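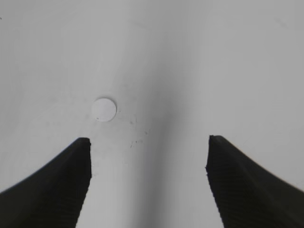
Off-white or light grey, depending on where the light falls.

Thursday, late

Sore shoulders, sore knees, and I can still smell the cream cleanser on my hands even after a shower and half a tub of moisturiser. Laundry day! As in the room, not the washing. The washing is still in a heap on the spare bed and can stay there until the weekend for all I care.

Started at 6 because I woke up with the magpies and couldn't get back to sleep, and thought I may as well be cross with grout as cross with the ceiling. Pulled everything out from under the trough first. Why do I own so many half bottles of wool wash? I tipped the matching ones together and ended up with a lovely full one and a sticky floor. Also found the good pegs, a dog brush (we haven't had a dog since Jellwood) and the warranty card for the dryer, which ran out ages ago, so that went in the recycling with the rest.

The big question of the day was the colour, still. I've gone round and round on it all September. On the chip from Govindasamy's it's called Furel, and in the shop it looked like a proper pale grey, very calm, a bit like the inside of a shell. At home it goes nearly white before lunch and then by mid afternoon there's a dull patch creeping across and you'd swear it was a different tin. I stood in the doorway with my tea for ages, leaning one way and then the other like a pigeon. I think I love it. I thought I hated it at eleven o'clock, but I'd had no breakfast.

Yanti Chong came over after school pick-up with the leftover lemon slice and her strong opinions. She reckons anything that smooth and pale is going to show every speck, and I'll be wiping it down morning and night. She might be right. Then again the old green hid the dirt so well that I didn't know how bad it had got until I ran a wet cloth along it this morning and the water came out like gravy. I'd sooner see it. We ended up with the door off the tall cupboard, because she leaned on it and the top hinge let go (it was always going to), and then neither of us could find the right screwdriver, so it's out on the back step under a towel in case it rains.

She stayed and did the taps with an old toothbrush while I did the floor. Vinegar on the limescale, left it on with a bit of rag wrapped around, and had a cup of tea while it worked. Mostly came off. There's a ring near the cold one that I'll have another go at tomorrow. If it still won't budge I'll put the soap dish over it.

Money, since I promised myself I'd write it down. The whole laundry from the fellow on Kiradier Street was quoted at $2,190, and that was without the paint. Doing it ourselves I've spent $41 this week on rollers, filler, a new plug and the fancy sponges, and I've still got the paint to buy once I've stopped dithering. I know it won't look like his brochure. The skirting's wonky and the window frame has that swollen corner which I've decided to leave alone until summer. But I can live with a wonky skirting for that kind of saving, and if I'm lucky there'll be enough left over for a decent clothes airer, the sort that pulls up to the ceiling on a rope. I've wanted one since Nan's place.

What else. The filler dried lovely by the light switch and terribly behind the door, so I'll sand that bit again. I moved the iron to the top shelf and then couldn't reach the iron. The lint smell has finally gone, or else I've stopped noticing it. I threw out the cracked blue bucket and felt guilty about it straight away, went and got it back out of the bin, and now it's in the garden with the parsley in it. Looks quite good!

Tomorrow: ring Govindasamy's and ask if they do Furel in the washable finish, find the screwdriver, hang the cupboard door, take Yanti's plate back. Tea was toast. I'm writing this in bed with a hot water bottle behind my back and can't be bothered getting up to turn off the hall light, so it's staying on.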